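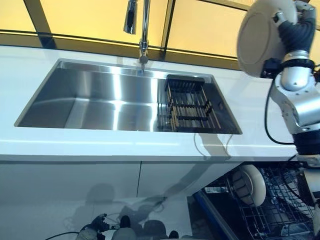 Hubáček 162 Magnetometer Kit: My Review After a Spring of Wiggly Lines

I've wanted to watch the Earth's magnetic field from my own house ever since a teacher told me a compass needle never really sits still. It wanders a tiny bit every day, and it jumps when the sun throws something at us. You can't see that on a camping compass, so for years I just took it on faith. Then I bought the Hubáček 162, and now I check a squiggly line before I check the weather!

The 162 is a three-axis fluxgate kit. You get a sensor tube, a small circuit board, a power supply, a long cable and a booklet. You supply the waterproof housing, the hole in the yard and a computer that can stay on all day. Mine came from a little shop called Stodside and cost $634 with shipping, so this isn't an impulse buy. I ate a lot of rice in March.

Building it

The booklet says four hours. I took two evenings and most of a third, but I solder like a person wearing mittens. The board is roomy and the parts are well labeled, and the only step I really hated was joining the sensor leads, which are as thin as hair and about as cooperative. I snapped one, said a few things, and had to strip it back and start over. There's enough slack for one mistake. I wouldn't count on enough for two.

The English in the booklet is a bit stiff but I never got lost. There's one real error, on the page about the cable connector, where the diagram shows the plug from the back and the text talks you through it from the front. I emailed and got an answer from Vojtěch Vlček, who sent me a corrected drawing and also asked very politely whether I had remembered to use brass screws. (I had not. Steel screws next to a magnetic sensor, yes, I know.)

Where to put it

This is where most of your results will come from, more than from the kit itself. My first try was the garage, and what I recorded was a beautiful, detailed history of my neighbor's pickup coming and going. Next I tried the basement and got the washing machine. In the end I buried the sensor at the far end of the yard, 30 inches down in a capped plastic pipe, with the cable running back through a bit of old garden hose. The line got quieter right away, and it stopped drifting every time the sun came out -- temperature drift is the weak spot of this design, and dirt is a great blanket.

If you live in an apartment, I'd think hard before buying. The sensor is fine, but elevators are huge lumps of moving steel and you'll be looking at those instead of space.

The software

It comes with a program called Brunulel, and I have mixed feelings. The plotting is lovely. You can pile several days on top of each other and the daily curve pops right out, that slow dip and recovery as the sun warms up the currents high overhead. I sat there grinning at it like a fool. But the settings menu looks like it was designed during a power cut, and the program forgets your time zone whenever it updates. I now keep everything in universal time, like the grown-ups do, and that took care of it.

It saves plain text files, which I love. I can open them in anything, and I don't need to ask permission to read my own data.

Did I catch anything?

Oh yes. One night in May the line was going along as usual and then kicked hard, and it kept thrashing until breakfast. I compared it with the public plot from the nearest proper observatory and the bumps lined up, big ones and medium ones both. The small stuff didn't match so well, and I'm sure some of that is my wiring. I went out at 2 a.m. to look for aurora and saw clouds. Lots of clouds.

Versus the Plutemcombe

Before this I borrowed a Plutemcombe for a few weeks, the cheaper one with the chip sensor. It's much easier -- plug it in, done -- and it did show a strong storm as a sort of fuzzy lump. The quiet daily curve was lost in the noise, though, and the quiet curve turned out to be my favorite part. For a classroom or a curious kid I'd still pick the Plutemcombe. It also survives being dropped, ask me how I know.

What I'd change

A longer cable, please. Brass screws in the box. A fixed page for that connector. And I'd happily pay a little more for a ready-made housing, because mine is sealed with a product meant for fish tanks and I worry about it whenever it rains hard.

I'm giving it four stars out of five. If you can solder a little and you have a patch of ground away from the driveway, go for it, and get the hole dug before the ground freezes.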